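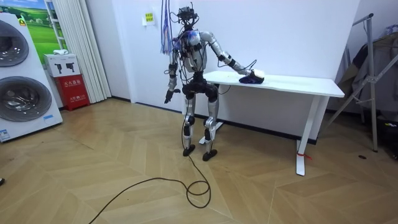
Kevov Folding Work Table, 148 cm
by Skuvinia

Article: Kevov 148
In stock, delivery in 3 working days

The Kevov is a folding table for people who need a big surface on some days and a free floor on the other days. We made the first one for a sewing teacher who was tired of kneeling on the carpet to cut coats. Since then it was bought also for school fairs, for wrapping parcels, and for long family lunches where the kitchen table is too short.

The table top is one piece, without a joint in the middle. Many folding tables close like a suitcase, and after one year you can feel the line under your paper or your cloth. With the Kevov only the legs fold. It means that the folded table is longer to carry, please consider this if you have a small car or a narrow staircase.

Sizes
Length of top: 148 cm
Height, legs open: 90 cm
Thickness, legs folded: 9 cm
Largest load, spread evenly: 92 kg

Why this height?
A dining table is usually lower, and it is good for sitting. For cutting, ironing or packing you stand, and a low table makes your back hurt before the work is finished. At 90 cm most adults can stand straight with the elbows a little bent. If you want to sit at it, take a bar stool or order the short legs (see Accessories). The short legs go into the same fittings and you don't need any tool except the key in the box.

Setting up
Put the table upside down on a blanket. Open each pair of legs until you hear the lock click, then pull the ring to check that it is closed. Turn the table over with a second person. On old floors one foot can stay in the air – turn the black cap at the end of this leg until the table is quiet.

Care
Wipe with a soft cloth and a little dish soap. Do not use powder cleaners. A hot iron must always stand on its rest, the surface takes a warm mug without problem but an iron will leave a mark that we can't repair. Tailor's chalk comes off dry. Ballpoint pen is more difficult, try rubbing alcohol on a small corner first.

Accessories
Short legs, set of four
Plerkex cutting mat, fits the full top
Ogilvie carrying strap with shoulder pad
Spare foot caps, bag of four

From our customers
"I run a curtain business from my spare room and I fold the table away every Sunday so that my son can have his trains out. The locks are stiff in the first weeks, then they become easy. I would like a hook for the scissors." – Gareth Horrocks

We read this and we are working on the hook. It should be ready in February and will fit also the tables that are already sold.

Returns
You can send the table back if it does not suit you. Please keep the carton and the corner foam, without them the carrier does not accept the parcel. For spare parts write to us with the number from the sticker under the top.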